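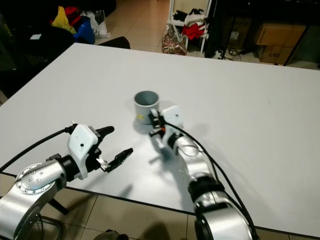
The grey cup, yellow label near the base

Hi all,

Replying to the cup question from the last digest, quoted here so you don't have to go digging:

> Has anyone on the list got one of those short grey cups with the metallic
> look, straight sides, no handle? I'm after a plain one for pens and brushes
> on my desk and everything in the shops has a slogan on it. Also, how do you
> get a label off without leaving a gummy patch? I wrecked the last one with
> a scourer and I'd rather not do it twice.

Yes! I've got my eye on one right now, and it's as plain as you could ask for. Straight up and down, open top, a pale grey that goes a bit blue against a white table. The only thing on it is the little yellow label, and I can't make out what's printed there, so please don't ask me for a maker. I had a go at matching the colour to the paint cards in my drawer (yes, I keep paint cards in a drawer) and gave up after the third grey.

For pens I reckon the short ones are the go. I had a tall one for years and it went over every time I reached for the scissors - pens all over the floor, ink on the rug, the lot. If you've got long brushes, put a handful of dried beans or clean gravel in the bottom and it'll sit much better. I bought a 200 gram bag of aquarium gravel and there's still plenty left in the cupboard.

As for labels, put the scourer away! Soak a bit of paper towel in cooking oil, press it over the label and go and have a cuppa. Then roll the edge up with your thumb, slowly, and wash the cup in warm soapy water. Eucalyptus oil is quicker if you have it, but try it on the underside first, as it can dull some finishes. I took the shine off a favourite tin that way in August and I'm still cross about it.
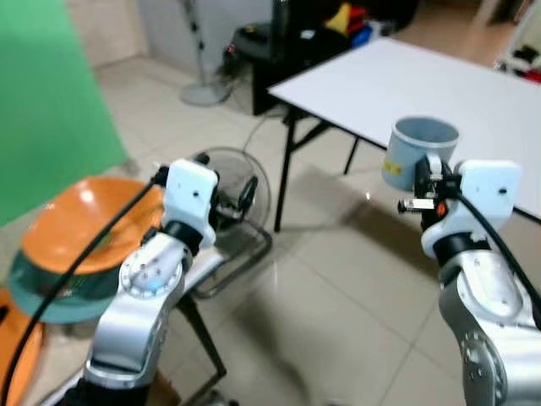
Mind you, I'd be tempted to leave the yellow one where it is. It's small, it's a cheerful colour, and with brushes in the cup you could turn it to the wall if it bothered you. Or do what I do with mine and write PENS on a bit of masking tape over the top, then ignore it completely and fill the thing with rubber bands.

If you do want to buy new, the homewares place in Durnenville used to keep plain ones on the bottom shelf at the back, past the tea towels. I haven't been in since they moved the counter, so ring first. The Skalthorpe op shop is worth a look too, though you have to get in early and be prepared to dig through a lot of souvenir mugs. I came home with 2 milk jugs last time and no cup at all.

One more thing - would whoever has the list's copy of the Trokska catalogue please pass it on? I wanted to check the enamel pages and it's been out for ages. Post it to me or leave it at the Skalthorpe library desk, either is fine.

Cheers,
the one with the paint cards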